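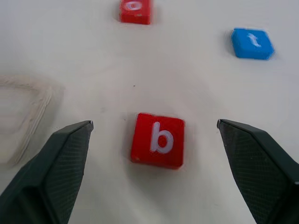

Square Letters, Thick Edges

Lowercase tiles are outselling capitals in the learning aisle, and the reasons have more to do with thickness and type design than with teaching fashion.

For most of its history the letter tile was a flat piece of card or thin wood with a capital printed on it. Capitals are easy to cut, easy to line up and hard to confuse with one another. They are also a small part of what a child meets on a page of running text. Makers have been shifting toward lowercase sets for several seasons, and the change has forced them to redo nearly every dimension of the product.

Ukska, a small manufacturer that sells mainly to preschools, dropped its capitals-only box in May. Its replacement holds 48 tiles, with repeats of the vowels and the more common consonants. Ingvarsson sells a larger box of 51 and leaves out repeats of the rarer letters. Neither set is big enough to spell a long sentence. Both are adequate for three-letter and four-letter words, where most early practice takes place.

The main technical problem with lowercase is rotation. A capital B turned upside down still reads as a B with a fault. A lowercase b turned halfway around is a q, and its mirror image is a d. On a square tile, which has no obvious top, the child gets no help from the outline. Malludby prints a thin bar under the letters most likely to be confused. Ukska leaves the face clean and relies on the adult to set the tile down the right way up for the first few sessions. Ingvarsson has tried a small notch in the lower edge, which can be felt with a thumb but collects crumbs.

Color is the second variable. A common arrangement puts vowels in one color and consonants in another. It makes the middle of a short word easy to find, but some children begin sorting by color and stop reading the letter. Sets that mix colors without regard to letter type avoid this, and they look less orderly in the box. White letters on red or blue give strong contrast in ordinary room light. Yellow tiles need a dark letter to do the same job.

Thickness gets little space on the packaging and matters a great deal on the table. A thin tile lies so close to the surface that it has to be slid to the edge before it can be lifted. A thick block with softened edges can be gripped from both sides where it lies, and it stays put when a sleeve brushes past. The cost is storage. A thick set takes up a shoebox, and a thin one fits in a pencil case.

Warnero, which runs a lending library of classroom materials, replaced 13 incomplete letter sets last year out of a stock of 3,270 items. Lost tiles accounted for all but one of them. The library now packs its sets in shallow trays with a square recess for each tile, so that a gap shows when the tray comes back.

For home use, a short routine works best. Set out three tiles with space between them, say the sounds, then push the tiles together and say the word. Change one letter and repeat. A plain, light tabletop is preferable to a patterned cloth. Five minutes is enough for a first session, and the rest of the set can stay in the box.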